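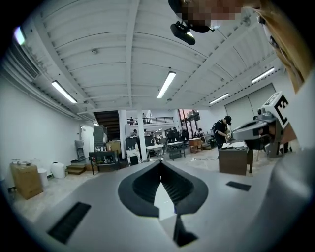 Page last changed: August, a little after 9 p.m.
By Laurier Dhillon

I've been meaning to write up my flat-surface tips for ages, and a few of you have emailed asking where they went after I moved the old pages over, so I've typed them all out again and added the bathroom ones at the end. They're in no special order. Skip to whatever surface is driving you crazy!

Let's start with desks. A desk in a big open room is worse than a desk in a small one, in my experience, and I've had both. When I had the long room over at Skirden (2,398 square feet, and I could have told you where there was paper on every one of them) I'd put a sheet down "for a second" and go off to do something at the other end, and it would still be lying there the next month. White papers on a dark brown top look dreadful from clear across a room, too. On a pale desk you can kid yourself for quite a while.

So. Pick everything up. I mean every sheet, into one stack, even if it mixes up things you had "sorted" (you hadn't). Wipe the bare top with a barely damp cloth, then a dry one, going with the grain if it's real wood. Now sit down with the stack and go through it from the top, and only put back on the desk what you're going to touch before bedtime. The rest gets a tray. I use one tray. I used to have a whole tower of them and all I did was move paper down a level every so often like some kind of elevator.

If your desk has a solid front panel, look behind it while you're down there. Paper slides off the back or the side and stands up against that panel where you can't see it from the chair. I found a gas bill and two birthday cards behind mine, along with the warranty for a kettle I'd already thrown out. I now run a yardstick along there whenever I vacuum.

Cords on the floor next to a desk: run them along the wall if there's any way to do it. If a cord has to cross open floor, and sometimes it just does, lay it straight and get one of those low rubber covers that you press it into. Tape is OK for an afternoon. Leave it longer and you get that gray sticky stripe, and then you need rubbing alcohol on a rag and a lot of patience. Test the alcohol in a corner first. I took the shine off a patch of painted floor at Skirden and had to park a plant on it until I moved.

High ceilings. If you've got the ridged or corrugated kind with beams, the dust sits on the ribs and comes down whenever it feels like it, usually right after you've done the tables. Do the top first! A microfiber sleeve on an extension pole will get most of it. I bought the Landry pole and I like it fine, though the locking collar slips if you overtighten it. Throw an old sheet over the desk before you begin and carry the sheet outdoors to shake it.

White walls scuff at hip height and chair-back height. Dish soap and warm water, soft sponge, work from the bottom up so the drips don't leave tracks. The eraser type of sponge does work but it leaves a shiny spot on flat paint, and then you're washing the whole wall to match.

OK, bathrooms.

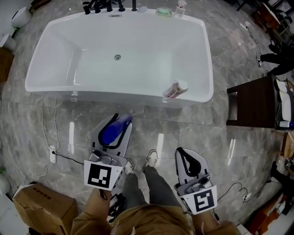 My feeling about freestanding tubs is that they're lovely to get into and a pain to live with, mostly on account of there being no ledge for anything. With a built-in you have a tiled corner. With one of these you have the rim, and the rim fills up. A row of black fittings along the far side takes up most of the useful part already, so the soap dish and the bottle end up squeezed in at the corner and something like a canister gets laid on the near rim, tipped up over the basin. Canisters are the ones I'd move first. Anything round that's lying down is going to end up in the tub or on the floor sooner or later, and on glossy tile you'll hear it all over the house. Stand it up on a stool next to the tub, or get a bath rack that goes across. Mine is a Bamley, it was $357 with the matching stool (I know, I know, it was my birthday) and a plain board sealed on all sides would do the same job.

Black fittings show every drop. Plain water on a soft cloth, then dry them right away with another one. Please don't use the vinegar spray you use on chrome, it can go through a black finish and you won't get it back. Thérèse Thibodeau wrote to tell me she keeps a cloth just for hers hung on the back of the door and gives them a quick rub while the tub drains, and I've copied her ever since.

The overflow slot. It's that little opening on the inner wall just under the rim, and I'd bet most people have never cleaned theirs. Bottle brush, warm water, a spoonful of baking soda. Do it before you clean the basin, for reasons you'll understand the first time.

Soap dishes with no drainage make a puddle of goo. Tip it out every morning, or cut a bit of kitchen sponge to sit under the bar, which keeps it off the bottom and gives you a soapy sponge for the sink.

For glossy marble-look tile, skip anything with wax or "shine" on the label. I use the Nornia floor soap at half the amount on the bottle and go over it with a dry towel under my foot. You shuffle around like you're skating, it takes five minutes, and the streaks are gone. Get behind the tub with the towel wrapped around that same yardstick. Grout lines want a toothbrush, and I do one strip at a time whenever I'm in there waiting for the water to run warm.

Kitchen counters are on their own page, I still need to redo the part about butcher block.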